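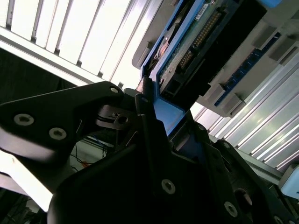

Wrist camera demos of board loading: how to handle the frames where the arm tilts away from the fixture?

Posted in Imitation Learning, Data Collection
Tags: teleoperation, wrist-camera, board-handling, dataset-quality

Pranab Munshi

I am collecting teleoperated demonstrations for a board handling task. The arm picks up a blue plastic tray with a green circuit board mounted in it, carries it past the machine housing, and sets it in a test fixture. The gripper holds the tray by a bracket at its lower end. I have 100 demonstrations so far, recorded by 2 operators on the same cell. The policy takes the wrist view, joint positions and gripper opening as input and outputs a short chunk of joint targets.

The pick phase trains well. The carry phase does not. During the carry the wrist has to roll and pitch to clear the housing, and for a good part of that motion the camera looks up. The fixture is out of view. What remains is the gripper, the tray, some of the housing and a ceiling light panel with white louvers, which is very bright. Auto exposure reacts to the panel, so the black parts of the gripper lose detail and then recover when the wrist levels out.

In rollouts the arm starts the carry correctly and then either stalls in the tilted pose or levels out too early. Stalling is the more common failure. Validation loss does not show anything unusual in that segment.

What I have tried:

Cropping the upper left of the view to remove the panel. Loss went down slightly, rollouts did not change.

Dropping the tilted frames from training entirely. The arm then jumps between the last frame before the tilt and the first frame after it. I stopped that run by hand.

Random brightness augmentation. No visible effect.

I would like to know whether I should keep collecting with the same protocol and expect volume to fix this, or change the protocol first. I can add one fixed camera but would prefer not to, as the cell in Thambiah is going to be copied at a second site and every extra mount has to be drawn up and approved.

Rajitha Karunaratne

Change the protocol first. More of the same data will give you more of the same stall.

Look at the velocity of the joints over the carry segment, per operator. Stalling in the middle of a motion usually means the operators paused there. If an operator stops to check clearance, you get a run of frames that look nearly identical and have near-zero action. The policy learns that this view means "hold still", and it has no input that tells it when the pause is over. Your loss looks fine in that segment for the same reason: predicting no motion is correct on most of those frames.

I had this on a connector insertion task at Minton. What worked:

Remove the idle spans, not the tilted frames. Set a threshold on joint speed, delete any run of steps below it, but leave the ones where the gripper is opening or closing. Leave the first and last few steps of each episode alone too. Check the result by replaying some trimmed episodes on the arm at reduced speed with nothing in the gripper.

Give the operators a rule for the carry. Ours was to rehearse the path until they could do it without stopping, and to discard any episode with a hesitation in the transfer. Discarding hurts when you are counting episodes, but the ones you keep are worth more.

Fix the exposure. Turn auto exposure off and set it manually for the gripper and the board. Let the louvers clip. There is nothing in the light panel that you need. Brightness augmentation will not help much with this, because auto exposure drift is correlated with pose and the augmentation is not. Do the same for white balance. You will have to decide what to do with episodes already recorded. I would fine-tune on the new ones and use the old ones for pretraining only.

Then there is the question of what the camera sees when it is tilted. It still sees how the tray sits against the jaw, and that matters for placement, so I would not crop hard. Keep the area where the bracket meets the gripper in every crop you try. If a bracket has slipped, that is where it will be visible.

One more check. Record a handful of episodes that begin in the tilted pose, from slightly different starting joint angles, and run to the end of placement. With only full-length episodes, the policy sees very few recoveries from a pose that is a bit wrong. These short episodes are cheap, and 9 of them changed our rollouts more than the previous afternoon of full ones. Vary the start by hand. Do not script it, or you will get a grid.

Gisidier

Use a second camera. Single wrist camera is never enough for this. We put one on the frame above the fixture and never had the problem.

Also check your USB bandwidth.

Stimeo

The second camera would work but the poster said it is expensive to add, so it is worth ruling out the cheaper causes.

I agree with most of what Rajitha wrote, with one disagreement and one addition.

The disagreement is on trimming idle steps. If your recorded actions are absolute joint targets, trimming is fine. If they are deltas, you have to recompute them after trimming or the small motions inside the removed spans are lost and the replay will end up offset from the recorded pose. With a tray in the gripper and a fixture with tight pins, an offset like that is enough to miss. Replaying with an empty gripper will not show it unless you compare the final pose with the log.

The addition is about history. A single frame from the tilted part of the path is ambiguous. The view going into the tilt and the view coming out of it can be very close, and the right action is different. Joint positions separate the two only if the operators took different paths in and out. You could stack 3 frames spaced well apart in time, or feed a progress value. I have had better results from progress. Stacked frames made our policy copy its own last motion, and once it stopped it stayed stopped, so you may trade one stall for another.

Split your validation set by operator as well. If the loss differs a lot between them, the two are probably solving the clearance differently, and the average of their paths may go through the housing.

Pranab Munshi

Plotted joint speed per operator. One of the two stops in the carry in nearly every episode. The other almost never does. Actions are absolute targets, so trimming should be safe. Exposure and white balance are now manual, set on the board.

I will re-record the carry from tilted starts before deciding on the camera, and will post the rollout counts in this thread.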